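Store Practice Notebook, Akbridge Training Shop
Entry for June, stationery section
Kept by Irina Husar, with additions by Tiruwork Nigatu

09:40. Work resumed on the stationery section, which was left incomplete at the end of the previous session. The object of the entry is to record how small goods are to be kept in baskets on the middle shelf, and what is to be done about the notebooks. The Brarnau branch has asked for a copy once the layout is agreed.

Small packets do not stand up by themselves on the slotted-angle shelving. They slide over one another and work their way to the back, where they are not found until the next stock check. The perforated plastic baskets are therefore retained. Each basket is to be pulled forward until it meets the shelf edge, and the packets are to face the aisle. Items of one kind stay in one basket wherever there is room.

10:15. Mitiku Yilma and Yeshi Gebreyes went over the price cards. The cards on the Special Offer form carry two figures, the MRP and the discounted price, and both must be filled in by hand with the black marker. A card with one box left blank is to be taken down. Yeshi found that the figures written with the old marker are hard to read from the aisle, and these will be rewritten before the next session.

Erasers and sticky-note pads share the middle shelf, each in a white basket. The orange erasers are best kept toward the front, as customers tend to pick them up and put them down again elsewhere. Notebooks are stacked on the top shelf and again on the left. The loose ones with colorful covers on the lower left are still to be sorted by cover and squared up. 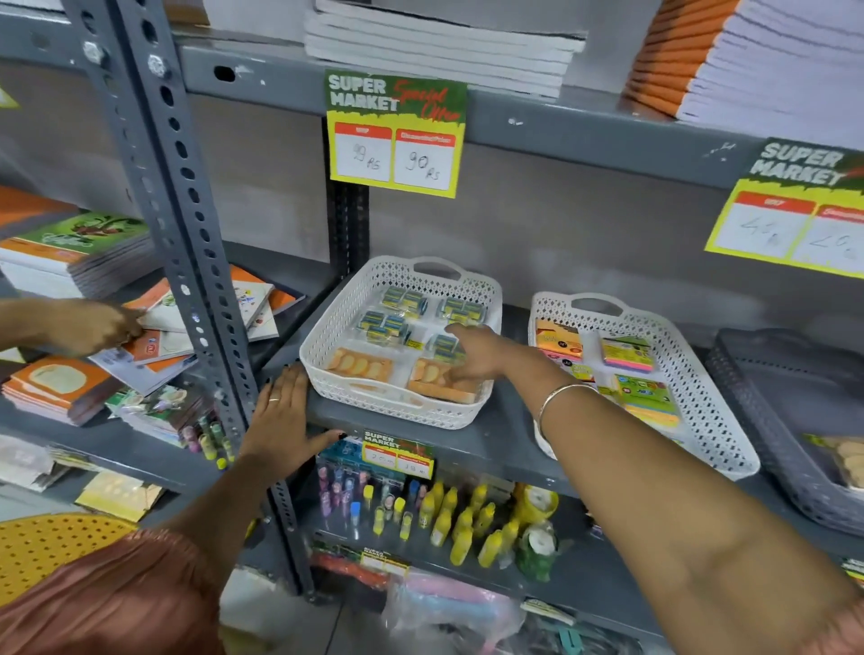

Where should a packet go if its own basket is already full?

It goes into the reserve carton under the counter, with the item name written on the carton slip. It is not placed in the next basket, even for a short time, as the price card on the shelf edge would then be wrong for it. The reserve carton is emptied back onto the shelf at the start of each session.

11:30. Reserve stock received from Gebru: 40 packets of erasers and 24 sticky-note pads, checked against the delivery note by Tiruwork. One pad had a torn wrapper and was set aside for return. The note was signed and filed.

The question of notebook stacks was discussed again. Þórey Arnardóttir prefers a limit of 30 to a stack, on the ground that taller stacks lean when one is drawn from the middle. Mitiku would leave the height to the person on the section. No rule has been adopted. Þórey will try her limit on the top shelf until the end of June and write the result here.

Addition, T.N.: The Fellance order form still lists sharpeners and erasers on the same line. This caused the short delivery in the last round. I have asked for separate lines and have had no reply so far.

Outstanding:
Rewrite the faded price cards.
Sort the loose notebooks.
Return the torn pad to Gebru.
Obtain 4 more white baskets, same size as those in use.
Send the copy to Brarnau after Þórey has made her entry.

12:50. Section closed for the midday break. Marker and blank cards returned to the drawer.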